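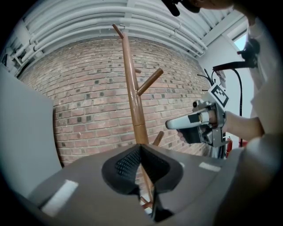 Man müsse doch nur die alten Fugen auskratzen und neu füllen, dann sei auf Jahrzehnte Ruhe, hieß es in einer Zuschrift an unser Büro. Wozu davor noch ein Labor beauftragt werde, sei aus dem Angebot nicht ersichtlich gewesen.

Die Antwort auf diese Zuschrift beschreibt zugleich einen großen Teil unserer Arbeit. Curiteck untersucht und verfugt Sichtmauerwerk aus Ziegel. Wir sind ein Fachbetrieb mit angeschlossenem Mörtellabor und Sitz in Brarkport. Zum Leistungsumfang gehören Bestandsaufnahme, Analyse des vorhandenen Fugenmörtels, Rezeptur und Herstellung des Ersatzmörtels, Ausführung und Nachkontrolle. Tragwerksplanung und nachträgliche Horizontalsperren bieten wir nicht an.

Über uns

Der Betrieb ist aus einer Lohnmischerei für Kalkmörtel hervorgegangen. Gemischt wurde anfangs ausschließlich nach Vorgabe der Verarbeiter. Reklamationen betrafen selten die Mischung selbst und häufig die Kombination aus Mörtel und Stein: Ein zu dichter, zu fester Mörtel behindert die Austrocknung über die Fuge, die Feuchte wandert in den Ziegel, und die Brandhaut platzt bei Frost ab. Aus der Bearbeitung dieser Fälle entstand das Labor, aus dem Labor später die eigene Ausführung. Die Mischerei besteht weiter und beliefert auch andere Betriebe.

In der Objektkartei sind derzeit 328 Bauwerke erfasst. Den größten Anteil haben Wohn- und Lagergebäude, gefolgt von Einfriedungen, Schornsteinen und Wassertürmen. Neubauten nehmen wir nur an, wenn ein Kalkmörtel ausgeschrieben ist.

Untersuchung

Vor jedem Angebot über die Ausführung steht ein Ortstermin. Dabei werden Fugenbreite, Fugentiefe, Verband und Schadensbild aufgenommen und die Entnahmestellen festgelegt. Je Wandabschnitt entnehmen wir in der Regel fünf Proben, verteilt auf Sockel, Fläche und Anschlüsse. Die Proben werden trocken verpackt und getrennt nach Entnahmestelle geführt.

Im Labor bestimmen wir den Bindemittelanteil, die Sieblinie des Zuschlags und die wasserlöslichen Salze. Die Farbe wird an der gebrochenen Probe beurteilt, da die Oberfläche durch Ruß, Bewuchs oder frühere Reinigungen verfälscht sein kann. Zusätzlich prüfen wir die kapillare Wasseraufnahme des Ziegels. Dieser Wert wird in Ausschreibungen oft weggelassen, obwohl er über das Vornässen und damit über die Haftung an der Steinflanke mitentscheidet.

Das Ergebnis ist ein Bericht mit Kartierung, Messwerten und Rezepturvorschlag. Er gehört dem Auftraggeber und kann auch für die Vergabe an einen anderen Betrieb verwendet werden.

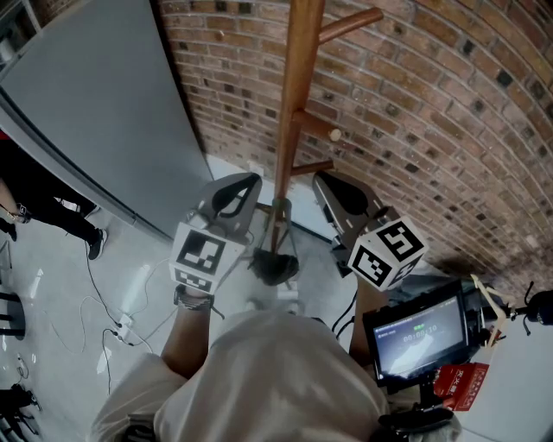 Gekrümmtes Mauerwerk rechnen wir gesondert ab. Bei geradem Läuferverband sind die Stoßfugen über die Wanddicke annähernd gleich breit, bei einer Krümmung mit rechteckigen Steinen laufen sie keilförmig zu. Auf der Außenseite des Bogens sind sie weiter, auf der Innenseite enger, und das Werkzeug muss dazu passen. Eine gebogene Wand aus rotem Ziegel wie die hinter dem hölzernen Garderobenständer wird deshalb vor der Ausführung mit einer Schablone abgefahren, und die Fugenbreiten werden feldweise notiert. Mit der Maschine geöffnet wird an solchen Wänden höchstens die Lagerfuge. Die Stoßfuge bleibt Handarbeit mit Meißel und Fäustel - auch dann, wenn der Bauzeitenplan etwas anderes vorsieht.

Mörtel

Unsere Fugenmörtel werden unter der Bezeichnung Montoya geführt. Die Reihe umfasst neun Grundrezepturen auf Basis von Luftkalk oder natürlichem hydraulischem Kalk, abgestuft nach Festigkeit und Größtkorn. Eingefärbt wird bevorzugt über den Sand. Pigmente setzen wir nur zu, wenn die Farbe des Bestands mit verfügbaren Sanden nicht erreichbar ist, und weisen sie im Mischprotokoll aus.

Für jede Baustelle wird eine Rückstellprobe je Charge eingelagert. Der Auftraggeber erhält eine Probefläche am Objekt, die er nach dem Abbinden freigibt. Eine Freigabe am frischen Mörtel akzeptieren wir nicht, auch nicht auf ausdrücklichen Wunsch: Kalkmörtel hellt beim Trocknen deutlich auf, und der Vergleich mit dem Bestand ist vorher wertlos.

Ausführung

Geöffnet wird bis zur doppelten Fugenbreite oder bis auf tragfähigen Mörtel. Anschließend wird die Fuge ausgeblasen, vorgenässt und in Lagen gefüllt. Verdichtet wird mit dem Fugeisen. Die Oberfläche führen wir nach Bestand aus, also bündig, leicht zurückliegend oder abgesetzt. Verschleppter Mörtel auf der Steinansicht wird nach dem Ansteifen trocken abgebürstet. Mit Säure reinigen wir frisch verfugtes Mauerwerk grundsätzlich nicht.

Verfugt wird außen nur bei ausreichender Luft- und Bauteiltemperatur. Im Februar finden daher in der Regel keine Außenarbeiten statt. In dieser Zeit führen wir Innenflächen, Laborarbeiten und die Nachkontrollen früherer Objekte aus. Frisch verfugte Flächen werden mit feuchtem Jutegewebe abgehängt. Die Dauer der Nachbehandlung richtet sich nach dem Bindemittel und steht im Arbeitsplan - bei Luftkalk ist sie länger, als viele Gerüststandzeiten zulassen, was bei der Planung zu berücksichtigen ist.

Dokumentation

Messwerte, Mischprotokolle und Kartierungen werden in Hitine abgelegt, unserer internen Objektdatenbank. Das Archiv enthält 3.000 Mörtelanalysen einschließlich der Untersuchungen für Fremdbetriebe. Bei Anfragen aus einer Gegend mit bekanntem Sandvorkommen lässt sich damit häufig schon vor dem Ortstermin eingrenzen, welche Rezeptur in Frage kommt. Die Probenahme am Objekt ersetzt das nicht. Auftraggeber erhalten auf Anforderung einen Auszug zu ihrem eigenen Bauwerk, Daten anderer Objekte geben wir nicht heraus.

Anfragen

Für eine erste Einschätzung benötigen wir die Lage des Objekts, das ungefähre Baualter, die Fläche und, soweit bekannt, Angaben zu früheren Instandsetzungen. Hilfreich sind Nahaufnahmen der Fugen mit angelegtem Maßstab. Lose Mörtelstücke bitte nicht unaufgefordert einsenden; ohne Entnahmeprotokoll können sie keiner Stelle zugeordnet werden und bleiben unbearbeitet.

Die Probenannahme in Brarkport ist am Dienstag bis zum Mittag geöffnet, an den übrigen Werktagen nach Vereinbarung. Mörtelbestellungen anderer Betriebe nimmt die Mischerei schriftlich unter Angabe der Rezepturnummer entgegen. Sonderfarben werden erst nach bestätigter Probefläche gemischt und sind von der Rückgabe ausgeschlossen.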